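1/ Today, 30th January, I finished my first half year as a helper teacher in our religious school. I want to write some notes here, for other parents who are thinking about it.

2/ In October I knew very little. I did not grow up with Hebrew, and English is my third language. Nobuhle Kruger, who leads the younger classes, gave me the alef-bet cards and said, "Learn one page ahead of the children."
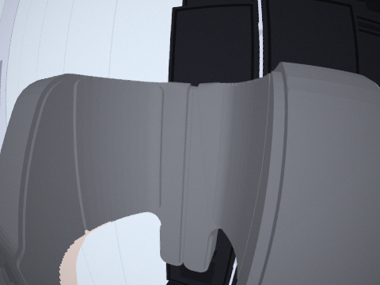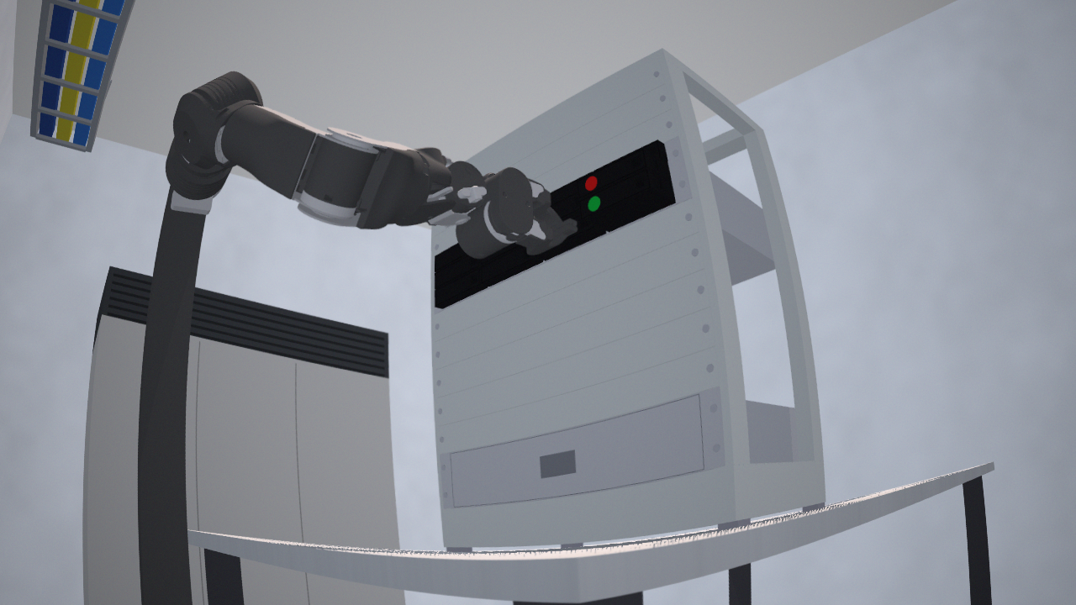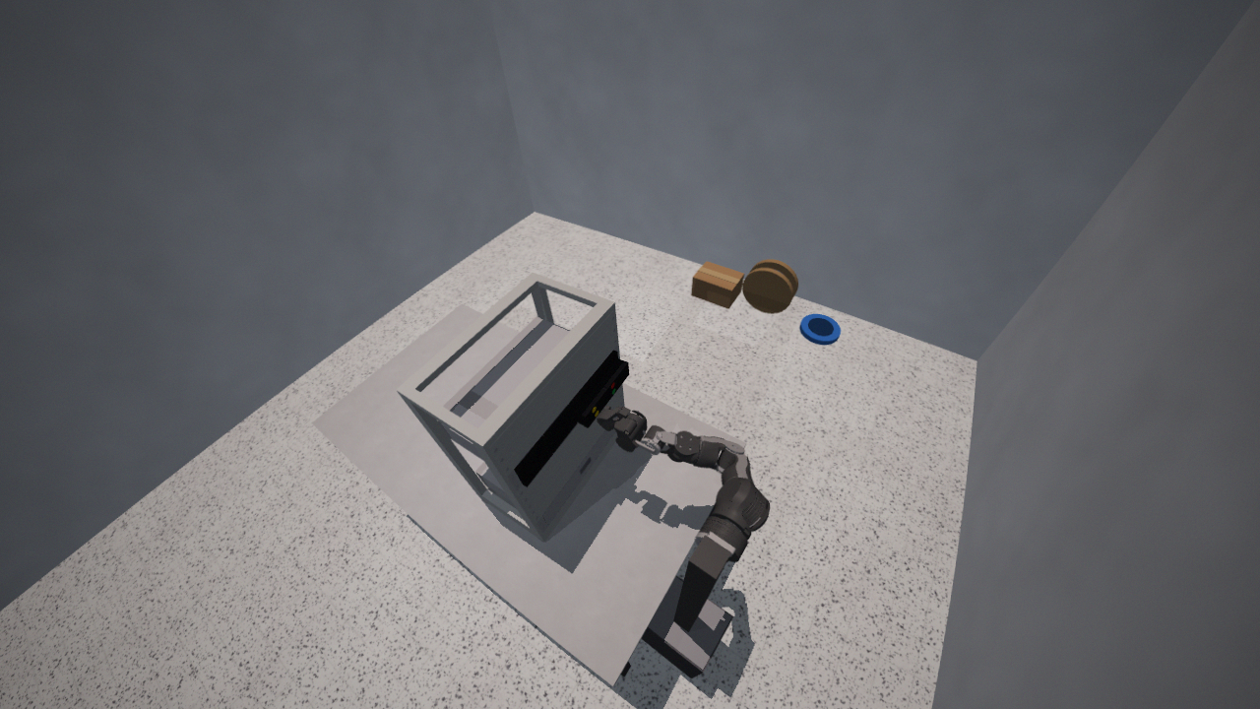
## What we do in class

3/ My group is the first grade. We begin with a song, then one letter, then a story. The story is always too long. They ask very good questions about Noah, mostly about the food for the animals.

4/ For Tu BiShvat we planted parsley in paper cups. Each child took one home, and we hope to eat it at the Passover seder. Mine is on the kitchen window and it is very thin.

5/ The hardest part for me is the blessings. I know the words now, but I sing them too low and the children cannot follow. Yuk-lan Yip is teaching me to start higher.

6/ The school library has 482 books. If you borrowed the blue holiday book, please bring it back, we need it for Purim!

7/ Costumes for Purim: we still need 4 crowns, child size. Paper is fine. Please leave them with Nobuhle before class.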